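Chapter 4
Permutations and the Counting of Arrangements

In the previous chapter we counted sets, where order has no meaning. Now the order becomes important. If 57 students stand in a line, and two of them exchange places, the set of students is the same but the line is different. We call each such line a permutation.

Many toys and games are built on this idea. A player makes one move, then a second, and every piece has its own position after each move. The number of possible arrangements grows much faster than most beginners expect.
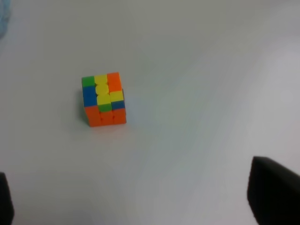

Figure 4.1 A scrambled puzzle cube with one layer partly turned.

We begin with small cases, which the student can write completely by hand. In Section 4.2 we introduce the factorial, and we find the smallest n for which n! is greater than 1,000. The reader should try this before looking at the solution.

The exercises at the end of the chapter were prepared by Anjana Roy. Those with a star need the results of Chapter 2.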